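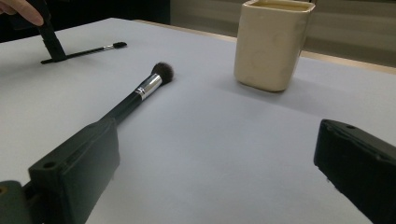

Looking after the hand-held grippers at Sesthorpe

Mar 18, 2019

The pair of grippers on the brush table had their first full service in January, after 2,183 recorded runs. The work is simple, but it has to be done the same way each time, so the routine is set out again for anyone taking a turn at the bench.

Start with the fingers. Wipe both with a damp cloth and let them dry. Look for nicks along the gripping edges, as a worn edge will let a thin brush handle roll. Fingers are swapped in pairs, never singly. Spares come from Vetero and are kept in the drawer marked Rimkutė.

Next, check the bolts on the triangular plate with the short hex key. Stop when they are snug. One plate was overtightened last year and had to be replaced.

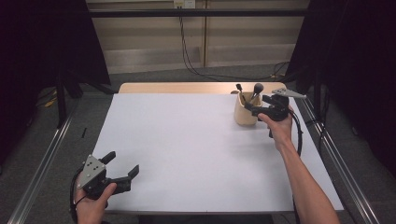

Cables are the usual cause of a lost run. Each should hang in an easy loop past the wrist, with enough slack to reach the back of the table. If the Tandadex logger shows a dropout, change the cable before touching anything else. We lost up to 4 hours in January looking for a software fault that was a bent pin.

Once both grippers are back together, do a short trial before recording. Pick up the large brush and the thin one, put each in the cup and take it out again. If the thin brush slips, go back to the fingers.

Write the run number and any parts fitted in the log. The last set of fingers went on at run 659 of the current batch.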